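Heating Renewal at the Werura Mountain Hut: Project Report

The hut at Werura stands at 2965 m and has been heated by oil since it opened. Our group compared 2 replacements, a pellet boiler and a ground-source heat pump, over a period of seven months. Fuel must be carried up from Gurno, and the track is closed to vehicles until June. The pellet store would therefore have to hold 412 sacks – more than the present cellar allows. On these grounds the group, supervised by Shinji Kaneko, recommends the heat pump. 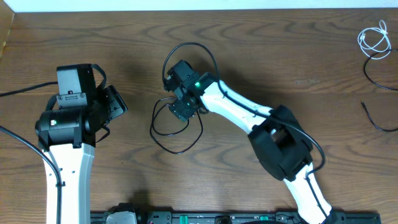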